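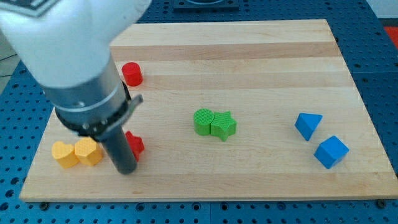
STUDENT PROJECTS / Product Design, Year 2

Sorting Blocks for a Toddler Playroom: Project Report
Zainab Tijani
27 Oct 2024

The brief from the Sultlow playroom asked for a set of plastic blocks that children could sort by color or by shape. The playroom already had a wooden set from Hullden, but the paint had chipped and several pieces were missing.

I started with sketches in February and took 10 shapes to the first review. Four were dropped. The crescent was too thin at the tips, and the other three looked too much alike from across a table. The cylinder and the star stayed in from the start. Both come in red, so a child sorting by color has to put them together and a child sorting by shape has to split them up.

The top of each block has a fine crosshatched texture. My first samples were smooth and slid off each other when stacked. I tried a ribbed top next, but it collected crumbs. The crosshatch was easier to wipe down and gave enough grip.

For the play surface I used a board of light maple strips. The pale cream and tan bands are plain enough that the colors still stand out. I had planned to paint the board white, and Bassey workshop staff talked me out of it.

The playroom kept the set for 6 weeks and staff filled in 141 observation slips. Most children sorted by color first. The star was picked up most often and was also the piece most often put in the wrong group.

Still to do: a storage tray, a larger cylinder, and a second round of slips with the older group.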